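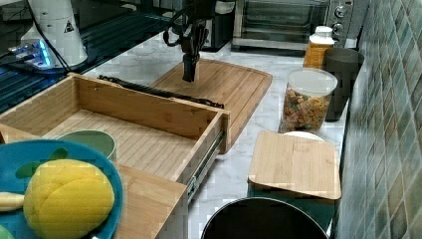
Bamboo cutting board and open drawer, with a marble counter behind.

Gunnel Granström had been asking me to come along to the Runden open day for a couple of years, and in June I finally did. Runden is a shared woodshop on the edge of town, in a long brick building that used to store seed. Most of the people who rent benches there make kitchen things: boards, spoons, drawer inserts, a few stools. Once a year they open the doors from ten until 4 and let the public walk through.

We got there just after ten. Parking is on the grass behind the building and the entrance is at the other end, so allow a few minutes for the walk. Admission was $3, cash only, and that included a coffee.

The first stop was the lumber room. Siiri Ots buys the wood for the whole shop and she gave a short talk on how it is stored. Hardwood planks lie flat on racks with thin sticks between them so air can move. The bamboo is kept apart. It comes in as finished panels, already glued up from strips, and she said it dulls saw blades faster than the maple does because of the silica in it. She passed two offcuts around, one pale and one the darker caramel color you get when the strips are steamed before gluing. I had always assumed that color was a stain.

Next door is the machine room, which was running for the first half hour and then shut down so people could walk between the saws. Ear protection was in a box at the door. Jonas Kuster ran a piece of ash through the planer a few times and let the kids feel the surface before and after. He also had a router set up with a round-nosed bit to show how a juice groove gets cut. The board is held down under a template and the router follows the inside of it. The corners are the slow part. If you stop moving there, the bit burns the wood and you have to sand it out by hand. 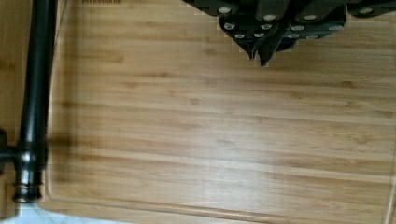
I asked him about oil, mostly for my own use at home. He puts food-grade mineral oil on everything, lets it sit overnight, wipes it off and does it again. For bamboo he said to go light, as it takes up less than maple and the extra just sits on top and gets sticky. Wash by hand, dry it standing on edge, keep it out of the dishwasher. I knew the last one already, having ruined a board that way.

Lunch was soup and rye bread from a stand called Gondal, set up in the yard. The line was long at noon and gone by 12:30. There were not enough tables, and we ate sitting on a stack of pallets.

In the afternoon Adom Arthur did a session on drawers. He compared wooden runners with metal slides and was fair to both. Wooden runners are cheap and quiet but swell in a damp summer. Metal slides cost more and need the case to be square, or they bind. Gunnel took notes for her pantry.

The sale table was by the exit. End-grain boards were $36 and up, and spoons were less. I bought a small maple board and a tin of wax. Cards were accepted there, but the reader kept dropping its connection, so bring cash for that too.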